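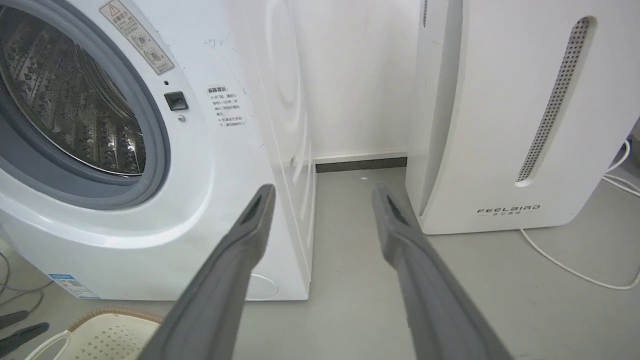
*Oratile Steyn, Rerton. Laundry notes, revised February*

# Setting up a front loader and a dehumidifier in a small utility room

These notes cover placing the two appliances and the routine between loads. They assume the washing machine is already plumbed in and level.

## 1. Positions

Leave a gap between the machine and the dehumidifier, wide enough to get a mop head through to the skirting. Keep the vent grille on the dehumidifier clear. Do not stand it against the side panel of the washer, which moves slightly on a fast spin.

Run the dehumidifier cable along the wall side. White cable on a pale floor is easy to miss with a full basket in your arms.

## 2. Before loading

1. Wipe the rubber gasket, including the fold at the bottom.
2. Turn the drum one full revolution by hand and feel for coins or hairgrips.
3. Check the latch opening on the front panel for lint. A soft dry brush is enough.
4. Leave the warning label in place. Scuffs on the white panel come off with a damp cloth and a drop of washing-up liquid.

## 3. The basket

Use a rigid plastic basket with perforated sides and a moulded handle. The one I use in Rerton has a solid bottom, so damp items should not sit in it for longer than 20 minutes.

Put it on the floor in front of the machine with the long side facing the door.
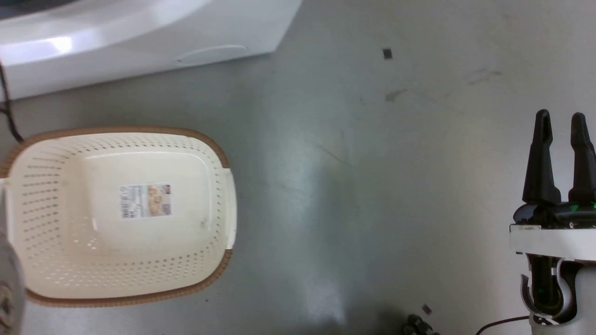
Unload heavy items first, towels and jeans, then shirts on top. If the basket is too heavy to lift with one hand, make two trips. Product stickers inside a basket can be left on or soaked off with warm water; glue residue will mark pale fabric, so remove all of it.

## 4. After the last load

- Leave the door ajar.
- Empty the detergent drawer and rinse it.
- Run the dehumidifier for 6 hours at the middle setting.
- Empty the tank. In winter mine collects 500 ml per session.

If the room reads above 62% humidity the next morning, repeat the dehumidifier run and check the filter.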